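Last updated: May 20, 2018

Gripper comparison, wrist camera setup, cable task

Picking up from the last entry. The Hukitz fingers (ridged rubber on the inner edge) are back on the arm and the smooth Jendico pads are in the drawer. Same arm, same controller, same wrist mount as before. I wanted one full day with each set on the same job before we write anything up for Govstead.

The job: phone flat on the table, charging cable plugged in. Arm comes down over the cable, closes on it, pulls it out of the port without dragging the phone more than a little, and sets the cable down. Start pose is fingers fully open, camera looking straight down the gap.

Notes on setup, mostly so I don't redo this again:

Finger mounting screws worked loose twice on the Jendico set. Used thread locker on the Hukitz set from the start. Check them again Monday anyway.

Grip force limit set to 6 N for the first block. The controller takes the limit as a whole number only, so there is no point asking for anything in between.

Closing speed 50 mm/s down to the last bit of travel, then the slow setting. At full speed the cable gets knocked sideways before the second finger arrives.

Camera exposure locked. Auto exposure was a mess with the phone screen on. The screen is by far the brightest thing in view and every time the arm moved, the table went dark and the black cable went with it. Locked at the table's level the screen blows out to nearly white, but we don't need to read the screen. We need the cable.

Ran 137 pulls with the Jendico pads last time and got through the same number today with the Hukitz fingers. Success here means the plug is out and the cable is still held when the arm stops.

What I saw:

The smooth pads hold a cable fine if it sits square across them. If it lies at an angle it rolls, and then you are holding it by the last few millimeters of pad. Most of the Jendico failures were that. The ridged fingers let it roll a lot less. When they fail it is usually at the approach, with the cable caught on the tip and pushed ahead of it.

The ridges do leave small dents in soft cable jacket at higher force. I went up from 6 to see where it started and stopped as soon as I could feel marks with a fingernail. Put the limit back afterward. Martim Torres wants to try a softer insert and I have no objection, but it should be its own test and not mixed into this one.

The fingers themselves show up in the bottom corners of the wrist view when open. I had planned to mask them out for the cable detector. After today I would leave them in. Black finger, black cable, so yes, the detector sometimes starts a cable segment at a fingertip, but having the fingers visible makes it much easier to see by eye how far off center the approach is.

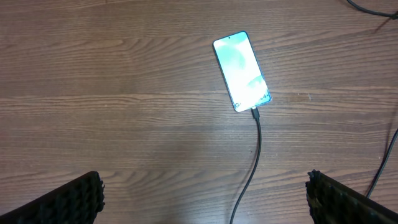 The other thing that confuses the detector is extra cable on the table. It finds every dark line and takes the longest, and the longest is not always the one going to the phone. I changed it to start from the port end and follow from there. That needs the phone found first, which works well with the screen on and badly with it off. With the screen off I got the wrong line often enough that I stopped logging it.

Wood grain has not been a problem. I expected it to be. Threshold is high enough that the dark bands drop out.

Latency from camera to controller is still uneven. I logged 1000 frames while the arm was parked and the gaps between them were not regular. Could be the hub. The Theodorakopoulos driver has a setting for buffer depth that I have not touched.

To do:
- swap the hub, log the frames again
- screen-off runs with a different way of finding the phone
- tip shape: ask if we can get the ridged fingers with a thinner tip
- same comparison with a flat cable before the November review
- order more thread locker

Stopped for the day with the Hukitz fingers still on. Leave them on please.

Comments

M. Torres: I have insert material in two hardnesses. Can cut them to fit the Jendico backing plates so you don't have to take the ridged ones off.

petra_k: Did you try coming in with the wrist turned so the cable is always parallel to the finger faces? We had the pushing problem on the old arm and that fixed most of it.

reply: Only by hand, jogging it. Looked better. The planner doesn't use the cable angle yet, I'll add it to the list.

dlw: The hub on the second bench is powered, use that one. The buffer setting made ours worse.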